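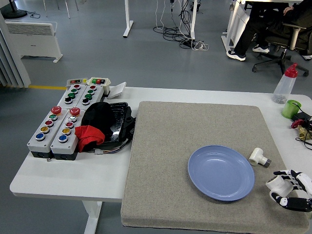 Updated 2025-03-15

We get the same questions about the Plumport bench work every time someone reads the Zerby brochure. These are the answers we give, minus the brochure.

## So you just show the robot what to do and it learns?

Sort of. A person drives the hand through the job by remote control, we record it, and software tries to copy what it was given. Do that enough times and the copy gets decent at that job, on that table. Anyone who says one demo is enough should be asked to do it in front of you, with a part they didn't bring.

## How many demos does it take?

We have kept 2219 so far. Another 126 went in the bin in September alone, mostly for long pauses and fumbled grasps. Whether 2219 is a lot depends on who's selling.

## What is the job?

Small things you'd find on a repair bench: pick up a plastic pipe fitting, put it on a plate, press the right button on a control box. Dull on purpose. A pipe fitting with a threaded end is harder to hold than it looks, and the hand has to come at it from a sensible side.

## Why a felt pad?

Parts slide less on it than on a bare white tabletop. It also makes our results look a bit better than they would on bare laminate or steel, and we say so when we report them.

## Remote control or moving the arm by hand?

We've tried both. Guiding the arm by hand is quicker to learn, and you feel it when the part touches something. The trouble is that your own arms end up in the camera view, and the robot won't have those later. Remote control keeps the view clean but costs you the sense of touch. New operators squeeze too hard for the first 2 or 3 sessions. We mostly use remote control now. I wouldn't call it better – it's easier to clean up after.

## Can it press an emergency stop?

It can be shown how to push a red mushroom button, same as any other. Please don't confuse that with a safety system. The stop that protects people is wired in separately and has nothing to do with anything the robot has learned.

## Does it work if the table is messy?

Less well. Move a cup or swap the plate for another color and the success rate drops. We vary the layout between recordings for this reason, and it helps some. The Caldeira site asked if it would carry over to their benches without new demos. We told them no.

## Is this cheaper than programming it the old way?

For one fixed job, probably not. Premham ran the numbers for a single pick and place, and plain scripting won. It may pay off if the parts change often. We haven't seen that proven yet, here or anywhere else.

## Can I come and try driving it?

Yes, by appointment. Bring a part of your own if you want a fair test.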